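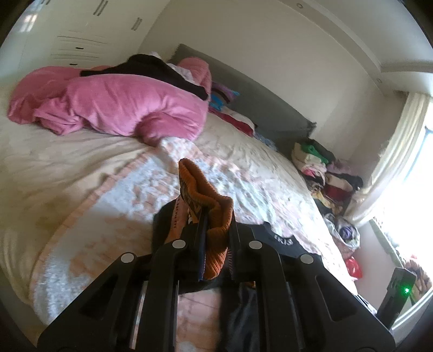
Mistville Laundry Room: Frequently Asked Questions

Which machines take the large loads?
Machines 2 and 4. The others are standard drums and will stop mid-cycle if overfilled. A double duvet counts as a full load on its own.

How do I pay?
With an Oturo card, topped up at the reader by the door. The reader does not take coins. Credit does not expire, but a lost card cannot be refunded unless it was registered first.

The display shows E4. What does it mean?
The water is not draining. Switch the machine off at the panel, wait for the lock to release and clean the filter behind the lower flap. If the code comes back, leave the door shut and report it.

Can I wash dark and bright items together?
At 30 degrees, usually yes, once each has been through several washes. New black cotton and new orange or red knitwear should go in separately the first time -- loose dye comes out mostly in the first two washes.

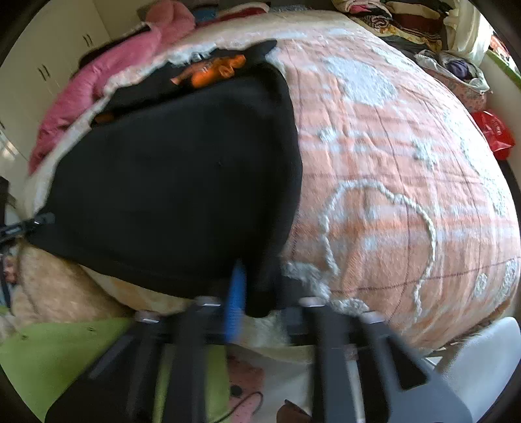 Wool blankets need the wool programme and a low spin. Acrylic and cotton blankets can go on the normal cycle. Check the label if the fibre is not known.

How much powder should I use?
One level scoop. The water in Mistville is soft, and extra powder stays in the cloth. Liquid goes in the left-hand drawer with the flap down.

Why did the dryer stop early?
The Jinley dryers end the cycle when the sensor reads dry. Very small loads may not touch the sensor -- use the timed setting for these.

What happens to items left behind?
They are put on the shelf and kept until the end of the following month.

Who do I contact about a fault?
Rimantas Vanags, through the fault form. Give the machine number and the code shown.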